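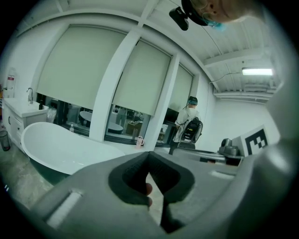
Meron Mekonnen
Project Lead, Londora Bathroom Rooms

Progress report, 20/09/2026

Dear Caoimhe,

Thank you again for the second part of the grant, and for being so patient with my long emails over the summer. I'm happy to say the bathroom room is coming along nicely, and it's starting to feel like somewhere you could practice a proper morning clean and tidy!

The big tub is in – the freestanding one, dark green on the outside and glossy white inside – and we've set it straight on the gray concrete floor. The white vanity is against the side wall, with its countertop sink, chrome faucet and front drawers, and a little mesh trash can beside it. Orla Ó Briain argued for drawers over open shelves (she was right, there's so much more to put away). The roller shades are up on the big windows too, in a soft green-gray that everyone seems to like.

Of the 55 small items on our list, nine are still to come, mostly towels and bath mats. We've spent nearly $3,000 of the furnishing money, and Sorcha Lynch will send the receipts separately. A mirror for the vanity is the one larger thing I'd still love to buy, if you're comfortable with that.

We have four tidying routines written up so far, and Kai-wen Tse is working on the one for the tub. I'd hope to have the full set to you in December.

With warm thanks,
Meron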